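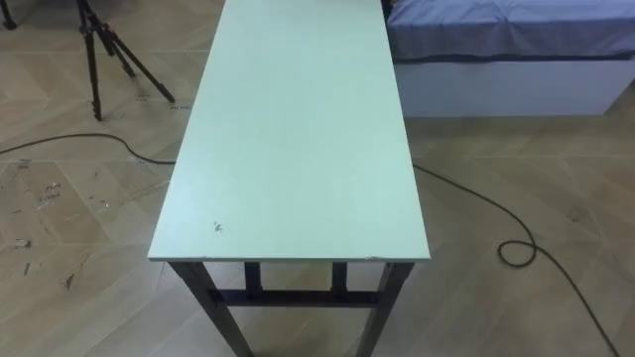 The first thing I got told when I rang the bell at Villa, the shared workshop, was to mind the cable. The builder of Purby was already talking before my coat was off. "It's cost me 3000 dollars so far, and 400 of that was mistakes!"

Purby is a two-armed helper for shifting furniture, and the hands are the fun part (I stared at the knuckles for ages).

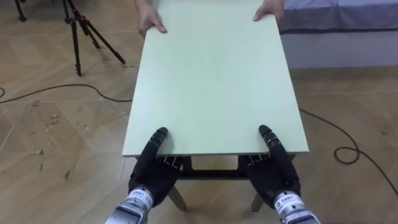 Purby's hands at one end of the board, human hands at the other.

So why a table? "It's big, it's flat, and you need a partner," the builder told me. "I want to feel what the other side is doing. With a box I'd just be watching."

Would it ever carry a couch? "Ask me in December," came the answer, with a big laugh. "Grip first. I've got nearly 200 pages of notes on grip."

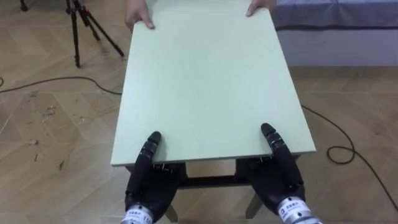

Fingers on top of the green board, one pair at each end.

We talked until 5, and I still hadn't asked about the legs.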